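4.2 Free-text complaints about braking and steering

The second group of records comes from the workshop network of Deschamps, which keeps the words of the driver together with the repair code. We received 3830 complaints for the light van Brikia, and 873 of them mention the brakes, the steering or both. Complaints that speak only of noise from the tyres were left out, as they were already treated in Section 3.

The drivers do not use the names of the parts. They write that the pedal "goes soft", that the van "pulls to the kerb" or that the wheel "shakes in the hands" on the motorway. The same words can belong to very different faults. A soft pedal was coded as air in the brake line, as a worn master cylinder and, in several workshops, as no fault found. For this reason we did not take the repair code as the truth, but as a second opinion that can also be wrong.

Each complaint was first cleaned of number plates and telephone numbers. Spelling was left as it was. Two readers then marked the symptom, the driving condition (cold start, low speed, motorway, parking) and whether the driver had already visited a workshop for the same problem. In 34 complaints the readers could not agree, and these were removed from the comparison. The most frequent condition is low speed with the steering turned fully to one side. This agrees with what the workshops of Firel reported for the older model, although their form had no separate field for parking and we cannot compare the two directly.

Repeated visits deserve a remark. When a complaint contains words such as "again" or "still", the repair code changes between visits more often than it stays the same. A van may enter with a code for the brake discs and come back with a code for the wheel bearing – the text of the driver remains nearly identical. We think that a warning system should give weight to this stability of the text.
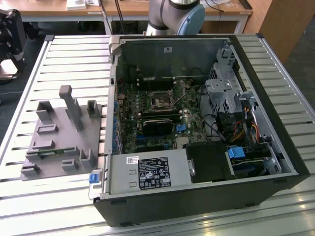
Jikudar, August
Figure 3. Open desktop computer tower on the work table.

The grouping of symptoms was repeated with a random part of 2000 complaints from the full set, in order to see if the groups depend on the few workshops that write long texts. The groups for the soft pedal and for pulling to one side were found again. The group for vibration was divided in two, one with braking and one without, and we keep this division in the rest of the paper.

A limit of the material is that mileage is missing in many records from the smaller workshops. We therefore make no statement on the age of the parts at the time of the complaint. The influence of load, which is important for a van of this type, is discussed in Section 4.3.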